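About the Clemance Comics Library

Filed under: About us / Small Press & Underground Comics

We use cookies to remember your preferences and to count visits to this site. By continuing to browse you agree to their use. Accept | Manage settings

The Clemance Comics Library is an independent reference collection of underground, alternative and self-published comics. It is based in Keltthorpe and is open to readers, students, artists and anyone with an interest in the small press. The Library receives no regular public funding and is supported by subscriptions, bequests and the sale of duplicate stock.

The Library opened its doors on Saturday, November 13, 1999, in two rooms above a printer's shop. The founding collection was the Makhubela Bequest, a private holding of 623 titles which had been gathered over many years from market stalls, record shops, postal exchanges and comic marts. A large part of it consisted of photocopied and hand-stapled work that had never been listed in any catalogue. The terms of the bequest required that the collection be kept together and that any member of the public be allowed to read it without charge. Both conditions still apply.

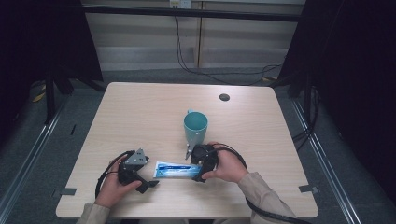 Does a visitor need to be a subscriber in order to use the reading room?

Anyone may use the reading room free of charge, although first-time visitors are asked to register at the desk and to bring proof of address. Subscribers may reserve material in advance and may attend the annual open evening in June.

Our collection

Holdings are arranged in three sequences. The first contains British small press titles, including mini-comics, anthologies and one-off pamphlets. The second contains underground comics from overseas, principally from North America and the Netherlands. The third, known as the Prandent Sequence, holds correspondence, distribution lists, flyers and original artwork given to the Library by publishers and artists. Items in the Prandent Sequence are issued one folder at a time and may be consulted by appointment only.

The Library collects without regard to the reputation of the artist or the quality of the printing. Many of the comics in our care were produced in very small runs and sold by hand, and in several cases ours is the only copy known to us. We do not decline material on grounds of taste. Certain titles contain violent or sexual content and are marked accordingly in the catalogue. These are issued only to readers aged 18 or over.

Where a publication has been the subject of a seizure, a withdrawal from sale or a dispute with a distributor, we try to keep the related papers alongside it, so that readers may study the comic and its reception together. The Library does not offer legal advice to artists or retailers. 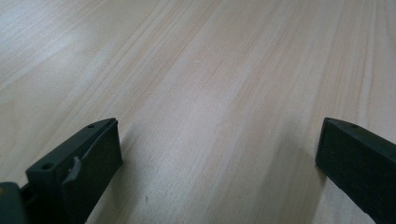 Papers of this kind are often incomplete when they reach us. Donors who hold letters, receipts or notices relating to a title already in the catalogue are invited to write to the Library, even where the material appears slight. A single dated invoice has on occasion allowed us to correct the order of an entire series.

Publishing and exhibitions

Under the Clemance imprint the Library issues facsimile editions of comics that have long been out of print. There have been 15 to date. Each is produced with the written consent of the artist or the artist's estate, and royalties are paid on every copy sold. We also lend framed pages to galleries and public libraries, subject to an agreed standard of lighting and security.

Work with schools and colleges

Group visits may be booked by colleges teaching illustration, graphic design, publishing or media studies. A typical visit lasts half a day and includes an introduction to the catalogue, a supervised handling session and time for private study. Tutors should send a list of the titles they wish to see when booking. Groups under the age of 18 will be shown material from a separate selection approved by the tutor.

Offers of material

We welcome complete runs, single issues and unsorted boxes. Please do not send anything by post before we have replied to your enquiry. Duplicates may be sold to support the Library unless the donor asks otherwise in writing.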